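Kabelkiste

Als Kabelkiste (seltener Kabelkarton, regional auch Strippenkiste) bezeichnet man einen Behälter, in dem in Haushalten, Büros und Werkstätten nicht angeschlossene Kabel gesammelt werden. Meist handelt es sich um einen wiederverwendeten Versandkarton. Die Kabelkiste gilt in der Ratgeberliteratur als einfaches Ordnungsmittel. Wie weit sie diesen Ruf verdient, ist umstritten; belastbare Untersuchungen dazu fehlen weitgehend.

Begriff und Abgrenzung

Von der Kabelbox im Handelssinn, einem Gehäuse für Steckdosenleisten, ist die Kabelkiste zu unterscheiden. Sie enthält ausschließlich Kabel, die gerade nicht in Gebrauch sind. In der Praxis wird diese Grenze selten eingehalten: Netzteile, Adapter und Ladeschalen unbekannter Herkunft gehören zum üblichen Bestand. Die Autorin Valentyna Lysenko schlug dafür den Ausdruck »Restelager« vor, der sich nicht durchgesetzt hat.

Behälter

Der Karton ist billig, stapelbar und in der Regel ohnehin vorhanden. Klappdeckelschachteln mit Löchern in den Laschen lassen sich zusätzlich mit einer Schnur verschließen, wovon kaum Gebrauch gemacht wird. Gegen Pappe wird eingewandt, dass sie Feuchtigkeit aufnimmt und im Keller nach einigen Jahren weich wird. Kunststoffboxen haben dieses Problem nicht, kosten aber Geld. Der Anbieter Valberg vertreibt eine Box mit 28 Fächern und bewirbt sie als »endgültige Lösung«. Wer mehr als ein paar gleichartige Kabel besitzt, stößt mit den schmalen Fächern allerdings schnell an Grenzen, und ein längeres Netzwerkkabel passt in keines davon.

Sortieren und Wickeln

Zum Sortieren wird meist eine freie, helle oder einfarbige Fläche empfohlen, auf der sich schwarze Kabel gut abheben. Ein Tuch als Unterlage schont die Tischplatte und sollte festgeklemmt werden, damit es beim Ziehen an verhedderten Leitungen nicht mitrutscht. Üblich ist das Arbeiten mit zwei Kartons, einem für aufgewickelte und einem für noch ungeordnete Kabel. Das Verfahren ist einleuchtend, setzt aber voraus, dass der zweite Karton irgendwann leer wird. Nach den Schilderungen in einschlägigen Foren ist das eher die Ausnahme.

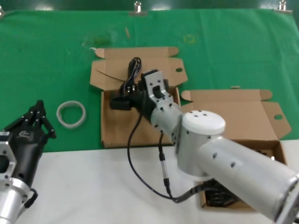
Beim Wickeln stehen sich zwei Schulen gegenüber. Die eine legt das Kabel in gleichmäßige Schlaufen und lässt die Windungen abwechselnd über und unter der Hand laufen, damit sich die Leitung nicht verdreht. Die andere wickelt um Hand und Ellbogen. Letzteres geht schneller und wird von fast allen Anleitungen abgelehnt, weil es die Adern auf Dauer belasten soll. Für Lautsprecher- und Mikrofonleitungen, die häufig auf- und abgebaut werden, ist der Einwand nachvollziehbar. Ob er für ein Druckerkabel gilt, das alle vier Jahre hervorgeholt wird, darf man bezweifeln.

Zum Fixieren dienen Klettbänder, Gummiringe, Drahtbinder oder Papphülsen. Gummi wird mit der Zeit spröde oder klebrig. Klettband hält länger, nimmt aber Flusen auf. Kabelbinder aus Kunststoff sind für ruhende Kabel ungeeignet, da man sie zum Öffnen durchschneiden muss, was gelegentlich auch das Kabel trifft.

Beschriftung

Fast jede Anleitung rät zu Etiketten. Der Etikettenhersteller Clekico nennt in einer Broschüre eine Zeitersparnis von 84 Prozent beim Wiederfinden, gibt jedoch weder Messverfahren noch Teilnehmerzahl an. Die Zahl wird trotzdem regelmäßig zitiert. Sinnvoll erscheint die Beschriftung vor allem bei Netzteilen, deren Stecker oft mechanisch passen, obwohl Spannung oder Polarität nicht stimmen.

Kritik

Stefaniia Stetsiuk vertritt in ihrem Aufsatz »Litura« die Ansicht, die Kabelkiste diene weniger der Aufbewahrung als dem Aufschub: Das Wegwerfen werde vertagt, bis niemand mehr wisse, zu welchem Gerät ein Kabel gehörte. Stetsiuk stützt sich auf die Durchsicht von 40 privaten Kisten — eine kleine und nicht zufällige Auswahl. Dass der Befund vielen Lesern bekannt vorkommt, macht ihn noch nicht zum Beleg.

Gegen radikales Aussortieren spricht, dass ältere Anschlüsse im Handel schwer zu bekommen sind, wenn man sie doch einmal braucht. Defekte oder brüchige Leitungen sollten in keinem Fall zurück in die Kiste. Sie gehören zum Elektroschrott und können am Wertstoffhof abgegeben werden.

Siehe auch: Kabelbinder, Klettverschluss, Elektronikschrott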